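Long Bars First: An Afternoon With Nuria Bustamante and the Griron Sets

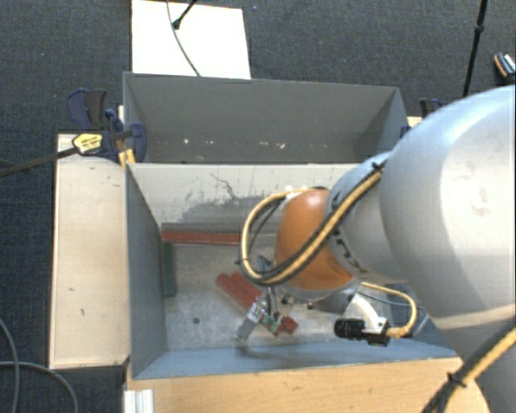 Red bars and smaller red and green pieces in an open gray bin, with a second bin behind.

Ask Nuria Bustamante what she does and she'll tell you she looks after bars. It takes a few more questions to get to the rest of it: the 24 building sets that go out on loan from the Nundlow lending room, the families who borrow them, the letters she writes to people who might have a missing green connector in a drawer, and the big plans she has for September, when the schools start calling.

The sets are called Griron, and if you grew up in this part of the state there is a fair chance you had one at a cousin's house. Long bars, short bars, little blocks, connectors. You build a crane, the crane falls over, you build a wider crane. I had one myself (missing most of its yellow parts, thanks to my brother) and I hadn't thought about it in years until Bustamante mentioned hers at a swap meet in Jonenbridge and I more or less invited myself over.

"You can tell who had one," she says. "They pick up a long bar and tap it on the table. Everybody taps it. I don't know why we do that, but I do it too."

She got her first set back as a grown-up by way of Severino Montes, a retired shop teacher who had used Griron for bridge week every spring and couldn't stand to see it go to the dump. He had a carton in his garage with no lid and no instructions. Bustamante took it home and spread it out on bed sheets.

"There were 2,245 pieces in that carton," she says. "I know because I wrote it on the side of the box in marker when I was done. It took me most of a winter. I was so happy! I'd come home from work, eat something standing up, and go sit with the pieces."

What she learned that winter is still how the place runs. A full set is 128 pieces, and the temptation is to sort by color, because color is what your eye goes to. She did it that way for weeks. Then she found herself with a mountain of red, every length of red there is, and no quick way to pull a set together.

"Color is a trap with Griron," she says. "Red is everywhere. You've got red long bars, you've got red short ones, you've got little red blocks. So if you tell a new person, put the red ones over there, you've told them almost nothing. Length first. Get the long bars out and the whole bin calms down."

She uses that word a lot, calm. A bin is calm when you can see the bottom of it. A set is calm when it's packed in the order you'd want to take it out. She has a theory that a child who opens a calm box will build for longer, and she's the first to say she has no proof of this at all.

The bins themselves are gray, rectangular and open on top, and she has opinions about those too. She tried clear ones early on and found them too busy, with everything showing through the sides. She tried a set of bright blue ones that a neighbor was giving away.

"Against gray, the red jumps right out at you," she says. "And the green does too, which matters more, because the green pieces are the small ones and those are the ones that walk off. In the blue bins I'd look straight at a green piece and not see it. My eyes aren't getting any younger."

The green pieces come up again and again. Saturnino Sarmiento, who helps with repairs and drives over from Villalobos with his own thermos, keeps a running list of what each set is short of, and green is at the top every time. He has turned down two offers of substitutes from people who thought any small connector would do.

"It fits, but it doesn't grip," Sarmiento told me. "You build up four levels, you're feeling good about yourself, and the thing starts to lean. A kid thinks they did it wrong. They didn't do it wrong! They had a bad connector."

Bustamante nods hard through all of this. She feels the same about bent bars. Every long bar gets laid against the straight wall of a bin before it goes back into a set. If there's daylight between the bar and the wall, it goes in Sarmiento's pile. It's a fast check and it costs nothing, and she showed it to me with such delight that I went home and tried it on my kitchen spatulas.

I asked what happens to the bent ones.

"Oh, we keep them. Saturnino can bring some of them back. The ones he can't, we put in the practice bin, and that's for the really little kids who only want to drop things in and take them out again. A bent bar is perfectly good for that. Honest work for a bent bar."

Dropping things in and taking them out is a bigger part of the lending room's life than I had expected. Two bins, one behind the other, one handful of parts: she says she could keep a three-year-old busy with that for an hour, and has. Older kids get a card with a shopping list on it, so many long bars, so many short, two green pieces, and have to fill the order from a mixed bin.

"They race," she says. "I never said it was a race. The card says nothing about a race. They get to the second card and somebody says 'go' and that's the end of my quiet morning."

The floor had its own long discussion. For the first stretch the room had a hard floor, and the sound of a bin going over was, in her words, the sound of your whole life falling down a flight of stairs. Now there's carpet, a dark blue-gray with a fine weave, and she chose it after bringing samples home and throwing short bars at them.

"Fine weave, because the pieces stay on top of it. My sister has that deep, soft kind in her den and I lost a block in there for two months. And dark so it doesn't show every shoe. I'd do it again tomorrow. I might have gone one shade lighter, for the green ones. But I love it."

The work surfaces are wooden, and she likes them that way for reasons she has trouble putting into words. She runs her palm along an edge while she thinks it over. It's the sound again, partly. It's also that her grandfather's bench was wood and she first built things there, with clothespins and string, long before she ever saw a Griron bar.

Who borrows the sets? More kinds of people than you'd guess. The list has 202 households on it at the moment, and Bustamante can talk about nearly any of them without looking anything up. There are families with one kid and a rainy weekend ahead. There's a group of grandparents in Villalobos who trade a single set around among themselves and bring it back in better shape than it left. Abilio Bermúdez borrows two at a time to build clock towers, which he photographs for his daughter overseas and then takes apart the same evening.

"Abilio returns them sorted," she says, and puts a hand on her heart. "By length! He puts the long bars along the wall and everything else in front. I opened it and I almost called him up to say thank you. I did call him up. We talked for forty minutes."

Not everybody is Abilio. Sets come back with crayons in them, with pasta, once with a house key that took three weeks to get home to its owner. She doesn't charge for missing pieces. She sends a note with a drawing of the piece, actual size, and a line that says to check under the couch. Most of them turn up, sometimes after half a year, in an envelope with far too many stamps on it.

There are things she'd like to change. The instruction sheets are copies of copies, and the crane page has gone so dark in the corner that you have to guess at the last step. Rodrigo Barrios, a sign painter in Jonenbridge, has offered to redraw all of them, and the first two he's finished are pinned up by the door. They're lovely, with fat arrows and plenty of white space. He draws the long bars a little too long, she says, and she hasn't worked up the nerve to tell him.

She'd also like a second set of practice bins for the school visits, and a better label for the sets that are waiting on parts. At present the label is a strip of tape that says NOT YET. New helpers read it as an instruction to themselves and leave the box alone for weeks.

Before I left she handed me a shopping-list card, and I did what you'd expect. Four long bars, two short, one small red block, two green. I had the red ones in no time and then stood there hunting for the second green piece while she pretended to straighten some papers.

"Slow down and look along the edges," she said at last. "They like the edges."

The lending room takes walk-ins from two o'clock until five. Sets go out for three weeks and can be renewed once if no one is waiting. If you have old Griron parts at home, Bustamante will take them in any condition, and she would especially like to hear from you if any of them are green.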